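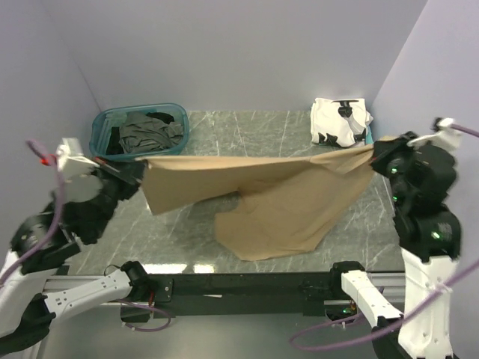

Saturday, Studorau shop migration

Started at 8 in the morning. Moved the product pages from the old theme to Clesturex. 84 pages are done, 34 still have the old header, I will do them on the next shift. The import script stopped 2 times on the same page, the one with the long size table. I made this table by hand. 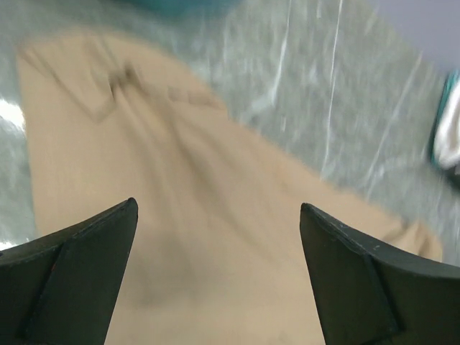

Givia search module: it indexes 399 items but the client's list is longer. I suspect the drafts are not counted. Must ask Yeh for their export before I change any setting.

Redirects are checked only for the category pages. On the phone the cart button covers the price when the name has three lines. Small CSS fix, not pushed yet, please do not publish the staging branch until I write here again.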